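木地板日常养护:少用水,勤除尘

2024年7月28日
文/Marjatta Räsänen

木地板怕的东西不多,主要是水和沙子。沙粒从门口带进来,踩在鞋底下来回磨,漆面先发乌,再出细纹。所以门口放两块垫子,门外一块粗的,门里一块软的。垫子每周拿出去抖一次,背面的沙也要扫掉,很多人只抖正面。

除尘用软毛扫帚或平板拖把,干的就行。吸尘器要换成带软毛的地刷,别用滚刷头,滚刷转起来会把小石子甩到板面上。家里养狗的,换毛季节隔天吸一次,平时一周两次够了。

湿拖不要太勤,一个月一两次。拖布拧到不滴水,用手背贴一下,只觉得潮,不沾水珠。顺着木纹拖,拖完的地方几分钟内应该自己干。如果过了一刻钟还能看见水印,说明拖布太湿,用干布再擦一遍。蒸汽拖把不要用,热气会从接缝钻进去,板边鼓起来就压不回去了。

清洁剂选中性的。我兑的比例是4升温水加一小瓶盖中性洗涤剂,多了会留一层膜,走起来发黏。白醋和小苏打都有人推荐,醋用久了伤漆,小苏打有颗粒,我都不用。已经发黏的地板,用清水拧干的布擦两遍,膜一般能去掉。

几种常见的污渍:
口香糖和蜡:用袋子装冰块敷上去,等它变脆,拿旧银行卡平着刮。
黑色鞋印:干净的网球蹭几下,蹭不掉再用橡皮。
油点:先用纸吸,再用沾了洗涤剂的布擦,最后清水擦一遍。
墨水:尽快处理,棉签蘸一点酒精,只点在墨迹上,先在柜子底下不显眼的地方试一试。
花盆水圈:漆面没破的,擦干晾几天会变淡;已经发黑的,水进了木头,只能打磨。

打蜡只适合上油或上蜡的地板,漆面地板打蜡会滑,以后补漆也挂不住。分不清的话,在角落滴一滴水,十分钟后水珠还立着,多半是漆面;渗下去颜色变深,就是油面或蜡面。油面地板我每年9月补一次油,薄薄一层,用无绒布推开,多余的擦净,过夜再走人。沾过油的布要摊开晾干再扔,团在垃圾桶里可能自燃。

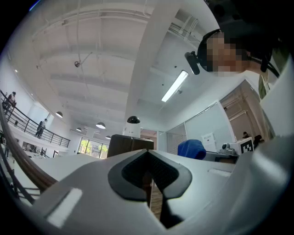
缝隙里的灰比板面上的难弄。扫帚只会把灰推进去,要用吸尘器的扁嘴,顺着缝慢慢走,吸不动的用竹签挑松再吸,不要用螺丝刀。找脏的地方不能只看屋子中间,像图上那样,从黑色垫子的窄缝里也能隐约看到一条棕色的木地板,家里这类只露一条边的地面最容易漏掉:柜脚之间、门后、暖气管旁边。我的做法是关掉顶灯,手电筒贴着地面照,灰和毛一下就显出来。宽缝不要急着填,冬天干燥,板子收缩,到夏天多数会自己合上。一年四季都开着的,再用同色的软蜡条填。

最后是家具脚。毛毡垫要买厚一点的,粘之前把椅脚擦干净,贴好后压一压,放一晚再用。毛毡里嵌了沙子,跟砂纸差不多,我差不多6个月全换一遍,餐椅换得更勤。带轮子的办公椅要换软胶轮,或者在下面铺一块垫子。搬重柜子时垫旧毛毯,两个人抬着走,不要拖。

相关文章
怎样去掉木桌上的白色水圈
门轴吱呀响,先别急着上油
抹布分类和清洗
窗户密封条老化的处理
铸铁锅生锈以后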